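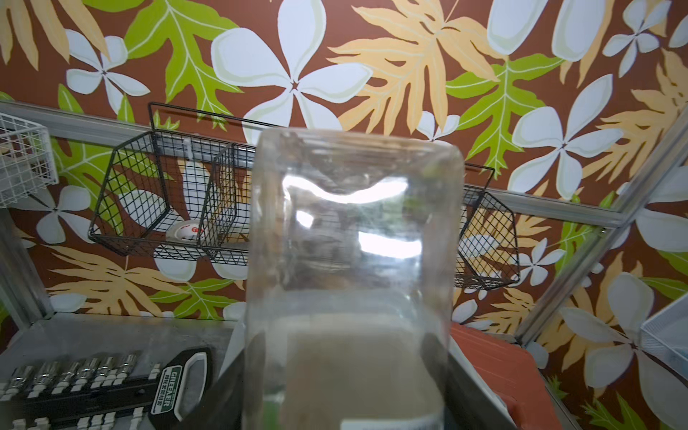

Staff entry, Norkov Guide to Short Fiction. Last revised in October

The Manville Quarter is a collection of linked short stories published by Magesa. It contains 18 stories set in the river town of Estico, and runs from the closing of the town's ferry office to the opening of a bridge three years later. The stories may be read separately, although minor figures in one often return as narrators in another.

The title refers to the district behind the ferry landing, where most of the characters rent rooms. The longest story, "The Toll Clerk," takes up 88 pages and is sometimes treated as a short novel. It follows a clerk who continues to keep a ledger of passengers after the boats have stopped running. Shorter pieces deal with a disputed inheritance, a choir without a hall, and a night train that halts outside the town.

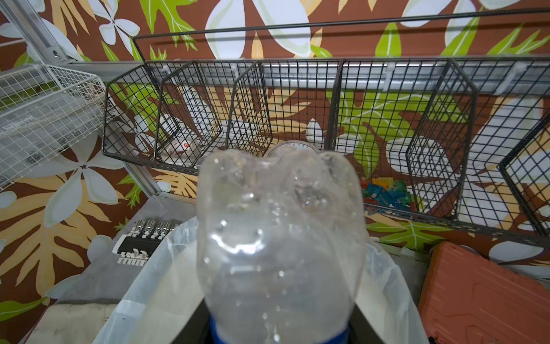

Do the stories need to be read in order?
Most can be read in any order, but the last three depend on events in "The Toll Clerk."

Eight of the stories first appeared in magazines and were revised for the book. The revisions chiefly concern place names, which had varied from one printing to the next. Reviewers praised the dialogue and the plain treatment of working life, while several found the middle section slow. A later paperback edition restored a story left out of the first printing and added a map of the district.

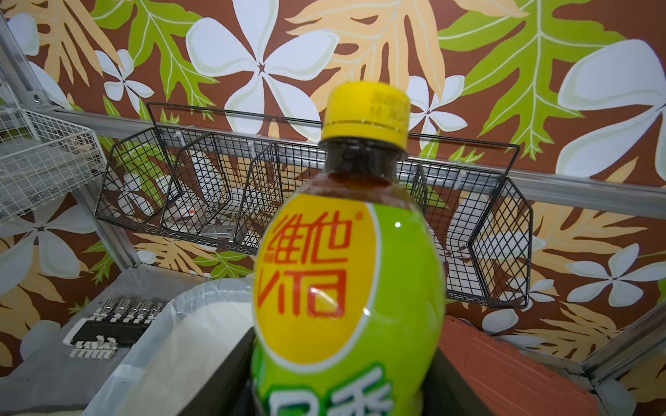
Vita tea, in a bottle with a yellow cap.

The paperback remains the standard text and is the edition cited in this guide.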